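How to Fit a Rear Rack to a Small-Wheel Bike

By Jasmina Stojanović
Updated 11/11/25
6 min read
Print this page | E-mail this to a friend

I put a rack on my Calstead in September and I've barely carried a backpack since! If you have a folder or a mini and you've been stuffing groceries into your jacket, this is a lovely job for a quiet afternoon. Give yourself 40 minutes the first time.

I'm using the Jornier rack because it's what I own, but the Katona one goes on the same way (the legs are a bit fatter, so check that your fender clears them).

What you need
A 4 mm and a 5 mm hex key, an 8 mm wrench, a little grease, and medium threadlocker. Put the bolts in a cup — they roll.

Step 1. Find your eyelets
Look down by the rear axle for a threaded hole on each side. Most small-wheel frames have them. If yours are full of paint, run a bolt in and out by hand a few times with a dab of grease. Stop if it binds and ask a shop to chase the threads.

Step 2. Hang the legs
Bolt both legs on finger-tight. Seriously, leave everything floppy for now! You want the whole rack to swing so you can see where it likes to sit. If the bolt pokes out past the inside of the frame on the chain side, shift into the smallest cog and spin the cranks. Any ticking at all means you need a shorter bolt or a washer under the head.

Step 3. Attach the top stays
These are the two flat strips that run forward to the seat stays. Bend them gently by hand until they meet the frame without pulling it sideways. Stalen makes rubber-lined clamps for frames with no upper holes, and they're great on painted steel. Don't clamp carbon with them.

Step 4. Level and tighten
Stand back and look from the side. The deck should be flat, or tipped up a hair at the back. Now pull the bolts out one at a time, add a drop of threadlocker, and snug them down, going left, right, left, right so the rack stays centered.

Last of all, wash your hands before you touch the brake rotor or rim. Grease gets everywhere on this job.
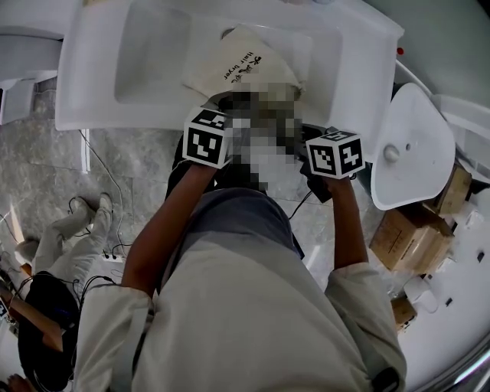 Step 5. Fold it and load it
Try a full fold before you ride anywhere. Check that the rack doesn't hit the rear brake cable, and that your heels miss the bags when you pedal. Start with a light load, ride 2 miles, then go over every bolt again. Mine needed a quarter turn on the left leg and has been silent ever since. Happy hauling!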